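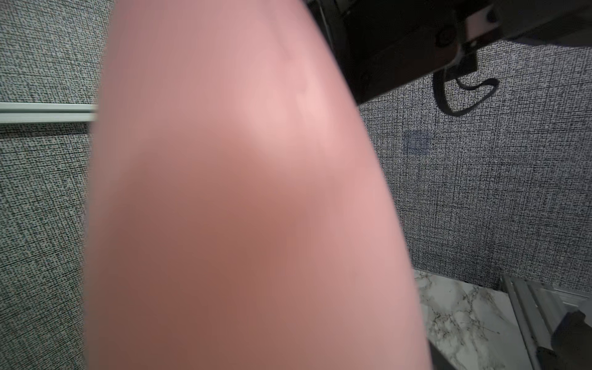 Troslow workshop puts cell servicing on a fixed rota

The packing cell at Stasedico's Troslow workshop has moved to a fixed service rota, after a run of short stoppages last winter that were all traced back to cables and loose fixings.

Until now the cell was looked at when it stopped. Under the rota, which was agreed on Jul 9, 2025, it is taken out of use every 4 weeks for a morning and worked through by hand, with the power locked off before anyone reaches in. Two people are signed on for each session and both hang their own padlock on the isolator.

Tsion Bogale, who looks after the cell, said most of the work is dull and quick. The cables at the wrist are checked first. They bend every time the arm turns, and the outer covering wears where it rubs against the bracket. Ties are replaced if they have slipped, and each loop is left with enough slack for the full turn of the wrist but not so much that it can catch on a rail.

"You find most of it with your fingers," she said. "A cable can look fine and feel flat on one side. We change those there and then."

The log kept by the workshop shows 273 minor stops between December and the end of spring. Naheed Soomro, who went through it line by line, put more than half down to a signal dropping out at the wrist connector. The connector has since been swapped for a locking type supplied by Trinel, and the old ones have been kept in a drawer for spares on the smaller test stand.

Fixings are next. Every bolt on the gripper mount gets a paint line across the head and on to the plate, so a bolt that has turned shows up as a broken line. The rail joints are checked with a spanner at every second session - monthly was found to be too often, and the threads were starting to suffer.

After that the arm is run through its home position at slow speed and the gripper is opened and closed on a test block. If the block sits more than 2 mm out, the tool centre is taught again before the cell goes back to work. Severin Oberholzer wrote the check sheet, which fits on one side of paper and is pinned inside the cabinet door.

Parts for the first year come to about £860, mainly cable, ties and two spare sets of gripper pads. Labour is on top of that and comes out of the normal maintenance hours.

Noreen Durrani, who runs the day shift, said the fixed mornings had been easier to plan for than she expected. Orders for Esteves are packed the afternoon before, and the shift moves to the hand benches while the cell is off.

A second cell is due at Troslow in December. It will go on the same rota, with its sessions set two weeks apart from the first so that one of the pair is always running. Shazia Dhanial will take on the new machine and is shadowing the current sessions until it arrives.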